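An afternoon at the Skisbridge robot open day

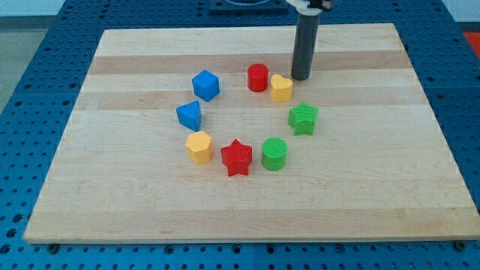 The blocks on their board at the first station, with the arm's rod at the back.

I had driven past the Skisbridge building for years without knowing what went on inside. It's a long brick place on the road out of Clollport, and from the car it could be a dentist supply warehouse. In July a flyer went up at the library saying they were having an open day, free, bring the kids. I don't have kids, but I went anyway.

Parking was in the grass lot across the road. A man in an orange vest waved me into a spot next to a ditch and told me to come in by the side door. I got there a little after 1 and there was already a line for name stickers. The woman at the desk said they had expected maybe a hundred people and had handed out 237 stickers so far. She was down to writing names on masking tape. Mine was masking tape.

They split us into groups and sent each one off with somebody who worked there. Ours was Unai Pacheco, who writes the software that decides where the arm moves. He said he would rather answer questions than give a talk, and he stuck to that, which meant we spent a long time at the first station and had to hurry through the rest.

The first station was the one with the shape blocks. They're 3D printed, in red, yellow, green and blue, and you can feel the ridges from the printing if you run a thumbnail down the side. They sit on a cutting board, an ordinary kitchen one as far as I could tell, and the board sits on a blue metal table full of holes. Unai said the holes are the best thing in the room because you can bolt anything down anywhere and find the same spot again next week.

I expected a hand of some kind on the arm. What it has for this job is a plain gray rod with a rounded end. It doesn't pick anything up. It pushes. You type an instruction at a keyboard, something like "move the red star to the blue cube," and the arm comes down next to the block and nudges it across the board.

A boy in our group, maybe nine years old, got to go first. He typed "put the heart in the middle." The arm waited long enough that he looked back at his mother, and then it went to the yellow heart and pushed it in small steps. The heart turned as it went, because it's hard to push something that shape in a straight line with a stick, and the arm had to keep going around to the other side to correct it. It took close to a minute. People clapped.

Somebody else asked for all the blocks to be sorted by color. That one went worse. It got the two greens together and then caught a yellow with the side of the rod on the way past and sent it off toward the corner. It went back for it, though, and it did bring it in. Unai didn't step in or apologize for it. He said that was a normal run.

My own turn was short. I typed "move the triangle away from the cube," and it moved the cube away from the triangle. I suppose I got what I asked for.

I asked him why they use pushing when the company makes arms that can lift. He said lifting hides a lot of mistakes. Once a block is in the grip you can carry it wherever you want, but with a push you have to keep watching it and keep changing your mind. He also said that the blocks are cheap. They print them in the back, and when one gets lost under the table they print another one.

He told us they had recorded about 3000 runs on that table since the winter. A good part of those were done by people steering the rod themselves with a controller so the software had something to learn from. A woman behind me asked if that was boring work. He said yes, and that they take it in shifts and the radio helps.

The second station was the bigger arm, which they call Nava. It stands behind a clear screen and was moving cardboard boxes from one shelf to another. It was much faster and much louder, and the kids liked it better. I liked it less. You couldn't ask it to do anything, and after five boxes I had seen what it did. The screen was also covered in handprints by that point in the day.

After that there was a room with old parts laid out on tables that you were allowed to handle. Motors, gearboxes, a wrist joint opened up so you could turn it and see the cables move. It was heavier than I thought it would be. I would have stayed longer but our group was being moved along to make space for the next one.

Coffee was from Floltetti, who had parked their van by the loading dock. The line was longer than the one for the robots. I had a black coffee and a slice of lemon cake and ate it standing up next to a pallet.

Before I left I went back through to the first station. Another group was there and a girl was asking the arm to make a smiley face. I watched it work on one eye for a while.

If you want to go, they told us they plan to do it again next summer. The doors close at 4, so get there early if you want a turn at the keyboard. Wear shoes you don't mind getting wet, because the grass lot is soft on the side by the ditch.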